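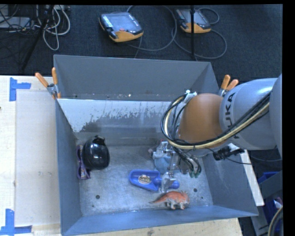

Session 2 notes: getting the arm to pick from the bin

Hi all! These go with the evening class at the Brurkgate shared workshop, and they're mostly what I scribbled on the whiteboard, plus a few things I forgot to say out loud.

First, the clamps. Before you run anything, give the bin a good shove with your hand. If it moves at all, tighten the spring clamps and shove again. Last time mine crept a little with every pick and I spent an hour blaming my code (sorry, Ignacio, you did tell me).

Next, cables. Jog the last joint slowly from -90 to 90 degrees and watch the bundle the whole way. You want a loop with some slack in it, but not so much that it drags over the bin wall. Miyuki ties hers off close to the joint and I've started copying her.

Now the fun part, the objects! Start with the scoop. The handle is easy to pinch, but the bowl makes it want to swing, so keep the speed at 60 mm/s for the lift. The dinosaur is harder, with all those legs and that tail. Shiny black things are the worst for our vision setup, so leave those till last and try moving the lamp before you touch the threshold.

Keep a teach pendant within reach and don't lean into the bin while the arm is live. Please!

To try before next time: log 100 picks, any objects you like, and write down which ones slipped and where the fingers were. Uldis has the blank log sheets.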